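Madora 8 clothes airer: review after a winter of use

We bought the Madora in May, when the old airer finally lost a leg, and it has been up in the back room more or less continuously through to August. It was $38 from the hardware shop in Candumstead. There is a wider version called the Madora 12 that I haven't used, so everything below is for the 8, which is named for its number of rails.

I'll start with the size, as the box is vague on it. Folded, it goes flat enough to slide behind a door or down the side of the washing machine. Unfolded with both wings up it takes more floor than you'd expect from the photo on the packaging. In our laundry it blocks the back door, so it lives in the spare room with the window open a crack. If you're in a unit, measure first. With one wing down it will sit beside a bed and you can still get past.

Assembly is close to nothing. The feet are separate and push on, and the wings are already attached. One of our feet was tight and needed a rubber mallet. The instructions are a single sheet with drawings and no words, and they show the wing struts the wrong way round. The strut hooks under the second rail, not the first. If you hook it under the first it will hold an empty wing quite happily and drop a full one on your toes.

The rails are coated steel. After three months there is no rust on ours, although the coating has started to wear at the hinge where the wing rubs the frame. The Gondal airer we had before this one rusted at the joins inside its first year and left orange marks on two school shirts, so I have been checking. I'd put a bit of tape around the hinge before it gets any worse, and I probably will once the weather warms up and the thing gets a day off. 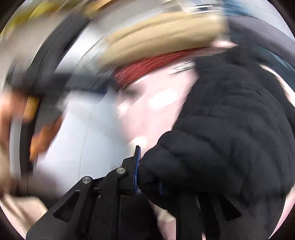
Capacity is good for the price. A full load from our 8 kg machine fits if it is mostly shirts, socks and jocks. A load of towels does not. You can hang four bath towels across the wings, doubled over, and they will still be damp in the middle the next morning. Sheets are the same story. A queen fitted sheet has to be folded in three, and the elastic corners never dry at the same rate as the rest. I take those to the line whenever there is any sun at all.

Jeans are better than I expected. Hung by the waistband over the top rail, with the legs down between the wings, they dry overnight with the heater on low and by the following evening without it. Jumpers go flat across one wing. The rail spacing is wide enough that a heavy wool jumper sags into the gaps and comes off with ridges, so I lay an old towel down first. It slows the drying but saves the jumper.

Stability is where the cheaper price shows. The feet are hard plastic and slide on floorboards. On carpet there is no problem. On the boards, a heavy wing on one side with nothing on the other will walk the whole frame sideways when you pull something off it. Load both wings evenly and it stays put. I wouldn't use it outside on a windy verandah. We did that once in June and picked the washing up off the lawn.

I did look at two others before buying. The Gondal is still sold and has been changed a little, with rounder feet and a carry handle, but the joins look the same as the ones that rusted and I wasn't keen to find out. The Rellel tower is the upright kind with three tiers, and it takes up much less floor. A relative has one and I have used it on visits. It is fine for baby clothes and smalls, but anything longer than a T-shirt drags on the tier beneath, and the castors clog with lint. It was also nearly twice the price of the Madora when I looked.

Neither the Madora nor the Rellel comes with spare parts. I rang the number on the Madora box to ask about replacement feet, as I can see those going first, and was told they are sold in a packet of four through the shop. The shop hadn't heard of them but ordered some in, and they took three weeks to arrive. They are the same hard plastic as the originals. Stick-on felt pads from the furniture aisle are a better fix for the sliding, although they come off if the floor gets wet.

One more complaint. The little loops at the ends of the wings, which the packaging says are for coathangers, are too narrow for any of our wooden hangers. Wire ones from the drycleaner fit, and so do the thin plastic ones that come with school uniforms. I've hung five or six shirts on them this way and they dry with fewer creases than over the rails.

Would I buy it again? Yes, at $38. I have seen it for more online once postage is added, and at that point I'd want better feet and a thicker hinge. For a household of three or four that does a load most days and needs somewhere to put it when it's raining, it does the job. If your washing is mainly bedding and towels, get the wider one or keep using the line.

Good: price, folds flat, rails haven't rusted, jeans dry well.
Not so good: slippery feet, coating wearing at the hinge, narrow hanger loops, wrong drawing in the instructions.

Update: the felt pads have now been on for a fortnight and two have come off. I've gone back to putting a bath mat under it - not pretty, but it doesn't move.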